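The Wicker Organizer on the Blue Table

I have been looking for something to hold the small stuff on our long blue table since August. The table is the one people drop things on when they come in. By noon there are pens, keys, a tissue box, a couple of charging leads and usually somebody's lip balm. I don't mind a used table, but I was tired of moving everything to one end each time I needed the space.

The first thing I tried was a plastic desk caddy from Felleo. It had tall slots for pens and one shallow drawer. The drawer stuck, and the tall part was in the way whenever two people sat across from each other. I gave it to a neighbor. After that I used a shoebox lid for a few weeks, and it did the job about as well as you would expect.

Then I bought a wicker one. It comes from a small shop called Arania that sells mostly baskets. It has a tissue compartment on the left with a slot in the top, and an open tray on the right that is divided in two. I liked it because the tissue box was always going to be on the table anyway, so it might as well be part of the same thing.

I paid 30 dollars for it. There was a bigger one with a lid, but I know that if there is a lid, things go on top of the lid.

It went in the middle of the table, with the plants left where they were along the far edge. There are two of them at the moment, the white flowering one and a tiny succulent.

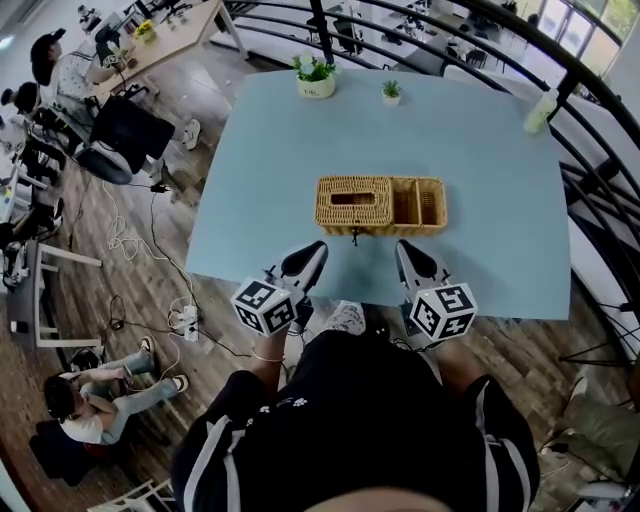

What goes in it

The rule I made is that the tray only holds things that get used at the table. Pens and a pencil go in one section. Keys go in the other section, along with the charging lead that fits most of our phones. Anything else has to go back to where it lives. Receipts were the main problem at first. I now keep them in an envelope in a drawer and go through it when it gets fat.

Refilling the tissues took some working out. A standard box would not go in, so I take the tissues out of the cardboard and put the stack in by itself. I get the Sturnamik refill packs, 300 sheets, and split each one into 2 stacks. A whole pack at once is too tight and the sheets tear when you pull them. Half a pack pulls out fine.

For cleaning, I tip it over a trash can and tap the bottom, then go over the weave with a dry paintbrush. Crumbs get down between the strands and a cloth just pushes them in further. I did this twice in the first month and now I do it when I notice it needs it.

Things I would change

The tray could be deeper. Longer pens stick out over the edge, and if you brush past with a sleeve they end up on the floor. I also looked for a liner, since small items like paper clips get caught in the weave. Gruber sells felt by the sheet and I cut a piece for each section with kitchen scissors. It isn't neat at the corners, but you can lift it out and shake it.

I thought about moving the whole thing to one of the desks and decided against it. The desks each have their own mess and their own system, and I am not going to take that on. The table is the shared part, and the basket is light enough that whoever needs the full surface can pick it up with one hand and set it somewhere else. Plain tan wicker also goes with the light blue better than I thought it would. I had nearly ordered the gray.

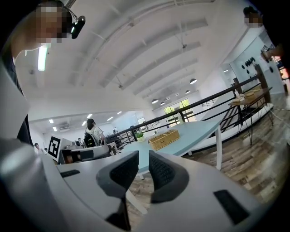 The blue table with the basket and a potted plant, looking toward the window.

I am going to give it until the end of the year before I buy a second one. The other spot that needs something is the shelf by the door, where the mail piles up. I measured the shelf and it is 352 millimeters deep, so the same model should fit if I turn it sideways. If anyone has used one of these for mail, let me know in the comments how the envelopes sit in the tray.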